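Why I finally signed up for Imuver

9/19/26 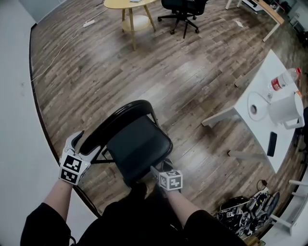

One folding chair, two gloved hands.

So I did it! After three years of saying "maybe next month," I made an account on Imuver, the little site out of Gundton that helps LGBTQ people find a doctor, a therapist or even a dentist who won't make things weird. I moved to Wasness last September and my old clinic is 128 miles away, so driving back for every refill was getting silly.

The list had 143 providers when I looked (way more than I expected for out here), and each one has notes from patients. I spent a whole evening reading them with a bowl of cereal. My one gripe is the search box, which kept giving me places in Bustos even after I typed my own zip code. Fix that, please!

They're trying to get to 500 listings, and anyone can suggest a name. I sent in my eye doctor, who has always used the right name for me. My first appointment is next week and I'll post about it after.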